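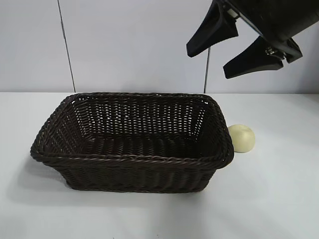 The basket stays, everything else goes

September 8, 2025

Quick one tonight, dinner is on the stove and I have 100 things to do before bed.

So. The bread basket. Dark brown, nearly black, that woven rattan-look stuff with the braided rim. It used to live on top of the fridge at my mother's place, then on top of MY fridge, collecting rubber bands and takeout menus and one dead flashlight. Emptied it. Wiped down the white table too while I was at it. Looks like a different basket on a clean table. Really dark against all that white.

I like how it flares out. Wider on top, so you can reach in without scraping your knuckles. And the little gaps in the weave let the light come thru at the back. Never noticed that when it was full of junk.

Anyway, the plan. Kerkeck has the bag of rolls we always get, and they go stale in the bag if you look at them wrong. My uncle Stavros Bakalis (ran the kitchen at Panagiotou for years, opinions about everything) told me to line the basket with a cloth, rolls in, fold the corners over. Cloth, not paper towel. He was very firm about the paper towel.

Things I have now thrown out, given away or moved:

the menus
rubber bands, all of them, I kept 3
the flashlight
a Stakstead catalog from last December
batteries that may or may not work, in the drawer, future me can deal

Cleaning the weave: dry brush first, an old toothbrush is fine. Then a damp cloth with a drop of dish soap. Do the rim last, the crumbs hide in the braid. Turn it upside down over the sink and give it a good smack. I got a sesame seed out of there that has to be older then my kid.

Still need a cloth that fits. The blue one is too small, the checked one has a burn hole. Might cut up the old Grondov tablecloth if I can find the scissors, which were probly in the basket at some point.

OK the rice is boiling over. More on the fridge top tomorrow.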